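August 2005
By Coris Athanasiadis

I love an unmade bed with a coat on it. I know how that sounds, and I have heard the case for hospital corners from nearly everyone in Borkton, but a bed is the best worktop in the house and most of us waste it for the whole day by making it too early.

Think what it offers. It's wide, it's soft, it stands at a decent height and nothing you drop on it will break. You can spread a jacket out on it properly, sleeves and all, and see what you've got. Try that on a kitchen chair! I rented a back room in Jurnley for 13 months with no table at all, and I never once folded a shirt badly.

And then there is the colour. Plain bedding is fine for hotels, but give me a flowery sheet any day, with an orange blanket thrown over the side and a quilt by the wall for when the nights turn.
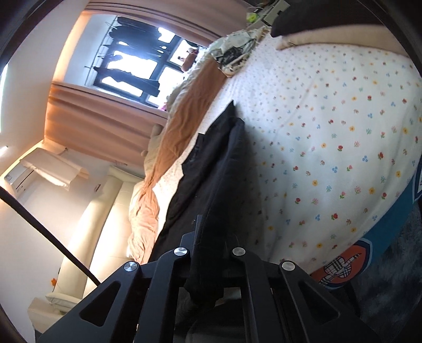
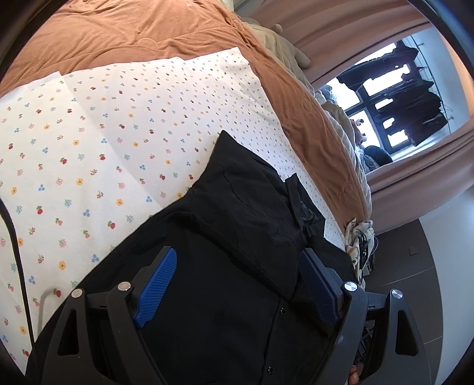 Start with the dark things

My one firm opinion on folding is that black clothes go first, while the daylight is good. Every seam hides in black cloth, and so does every bit of fluff. On a pale printed sheet you can at least find the edges – on a dark cover you are working by touch.

Do up the snaps before you fold. Smooth the front with the flat of your hand, bring the sleeves in, then fold up from the hem. It takes me 5 minutes for a heavy coat, and I enjoy all of them.

Blankets can wait until last. I like to leave mine in a twist while I work, as it stops the smaller things sliding off. In December I don't bother moving it at all, and just sleep under the lot.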